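I read the Nasley Film Weekend announcement twice, looking for the part where they say how the shorts get picked. It isn't there. What they do say, three times, is that 1,777 films came in this year, as if the size of the pile told you anything about what's on top of it.

Some math, then. The selection panel had 30 days. Even if most of those films are short, that's a lot of hours for people with day jobs, and I've been to enough of these to have my doubts about how many got watched past the opening titles. I'd love to be wrong. Publish the process and I'll say so.

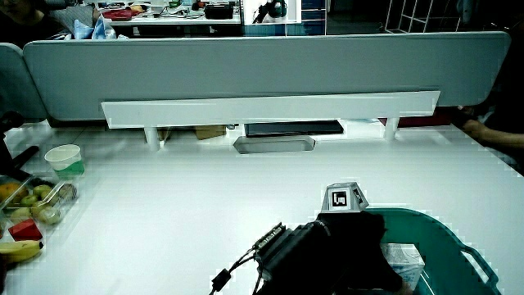

The entry fee went up again too. The extra money is supposed to cover the new streaming platform, Lirkia, which I tried in April. It froze on me during 2 of the 4 films I paid for, and the help page sent me back to the login screen. Maybe they've fixed it. The announcement calls it "seamless," so I'm guessing they haven't tried it on my internet.

And then there's the Goken Prize for best first feature. Last year it went to a movie that already had a distributor and a poster in the lobby before opening night. Fine movie, a little long. I don't see what the prize did for it, or for any of the first-timers who drove in and slept on somebody's couch.

I'll probably buy a pass anyway. Oh is playing in the late slot and I missed it last time around, and the small theater still has the good seats. But I'm paying for single tickets online this year, never again the bundle.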